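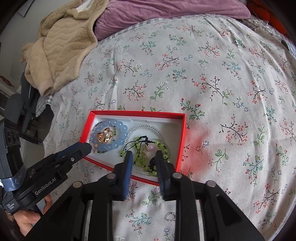
About Litwood

Litwood is a school of beadwork and jewelry care located in Davton. It was founded in 1879 by the Åberg family as a workroom for young women entering the sewing trades, and it has taught the stringing, knotting and repair of beads without interruption. The school today enrolls 422 students a year in day, evening and correspondence courses.

Our Work

Instruction is organized in 11 courses, from a first course in threading and fastening to an advanced course in the restoration of older pieces. Students learn to work with seed beads, spacer beads, charms and pendants, and to tie knots that hold their position on cord. Class size is limited to eight. Each student is assigned a bench for the length of the course and keeps a written record of the pieces made or repaired there.

The care and storage of jewelry has been a required subject since the directorship of Hedvig Magnusson. A bracelet or necklace of glass beads may be worn for many years if the cord is inspected regularly and the piece is put away with its clasp closed. Students are taught to sort a household jewelry box, to separate strands that have become tangled, and to recognize cord that should be replaced. They are asked to bring a box of their own to the first meeting of this course.

Repair Service

The school accepts necklaces, bracelets and earrings from the public for restringing. Work is carried out by advanced students and is inspected by the bench instructor, Eilif Nyberg, before it is returned. Loose beads should be delivered in a closed envelope marked with the name of the owner. The school does not appraise jewelry and does not buy or sell finished pieces. The repair desk is closed for the second half of December.

Administration

Torunn Söderlund, Director
Gunvor Wallin, Registrar
Eilif Nyberg, Bench Instructor
Gwawr Gwynne, Correspondence Courses

The school occupies the upper two floors of the Onoseo Building. Applications for admission are received by the Registrar throughout the year. Applicants to the advanced course must submit one knotted necklace and one bracelet of their own making, together with a list of the materials used.

Last updated: April 1, 2020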